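Guides > Ekotness play food > Setting out the greengrocer's table

We use cookies to remember your settings. Accept / Manage

4. Setting out

1. Wipe the table. White top is best - colours show up.
2. Lime, pepper and mango go down first, loosely, not in a row.
3. Corn next, lying flat. Dont stand it on its stem.

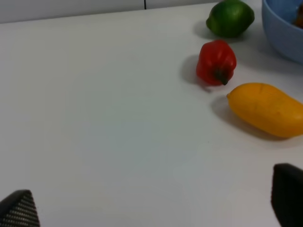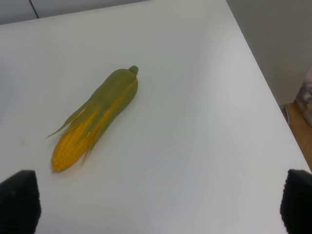
Efren Maglaya: we put the corn out last at Altport, otherwise the little ones go straight for it and the lime gets ignored.

Note: either order is fine.

CAUTION - never lift corn by the husk tips. Carry by the cob, 2 hands for small children.

5. Packing away. Corn at teh bottom of the box, lime on top.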